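Guía de puesta en marcha del brazo Dollum. Sección 6: prácticas con la torre abierta

Última actualización: julio

Hola otra vez. Si has llegado hasta aquí es que el brazo ya responde y la pinza abre y cierra, ¡enhorabuena! En esta sección te cuento cómo preparamos en el club la prueba de desmontaje para el torneo de Nerkstead, que en casa llamamos «la torre».

1. Tumba la torre sobre la mesa de lamas, sin la tapa lateral y con la placa hacia arriba. La bandeja gris impresa en 3D va a la izquierda.

2. Abre Jitach, carga el perfil «torre» y lleva el brazo a la posición de espera, con la pinza por encima de la placa. Yo lo hago siempre a velocidad 6 (la 70 es para cuando ya te fías mucho, y yo todavía no me fío).

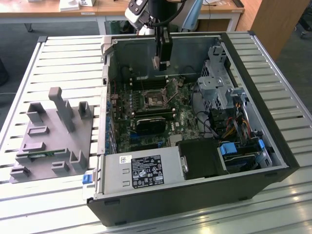 3. Comprueba el zócalo antes de lanzar nada. Para los primeros ensayos lo dejamos vacío, que así los sustos salen baratos.

PRECAUCIÓN: la torre, desenchufada. Y las manos fuera mientras el brazo baje, aunque parezca que va lentísimo. Halima Koech tiene el botón de parada y no lo suelta ni para beber agua.

4. Baja la pinza poco a poco, parando cada dos por tres para mirar los cables de alimentación, los de colores. Si alguno se cruza en el camino, sube el brazo, apártalo a mano y vuelve a empezar el paso.

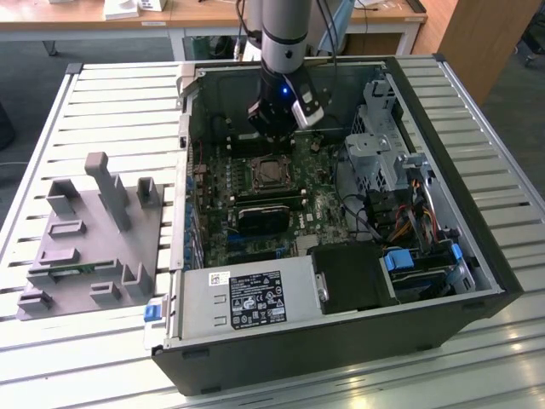
Fig. 2. Pinza sobre la placa, con la bandeja a la izquierda.

5. Guarda la posición con el nombre «fraser_71». El nombre viene de Fraser, nuestro primer programa de calibración, y cambiarlo ahora rompería media carpeta, así que ahí se queda.

6. Pasa a la cámara de muñeca para los ensayos con procesador. Busca el marco metálico del zócalo y céntralo a lo ancho; yo me guío por las esquinas, que se distinguen bastante mejor que las letras del chip. 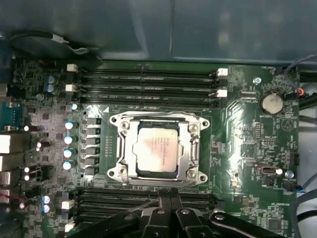 Si la luz del techo te hace brillos en la placa, gira un poco la lámpara o baja la exposición hasta 1.572, que es el valor que dejó apuntado Kanini Mosoti en el cuaderno y el que mejor me va a mí. Después repite el centrado desde el principio, sin aprovechar la posición anterior (ya lo intenté por ti y perdí una tarde entera).

NOTA: al terminar, sube el brazo del todo antes de cerrar Jitach. El programa no avisa.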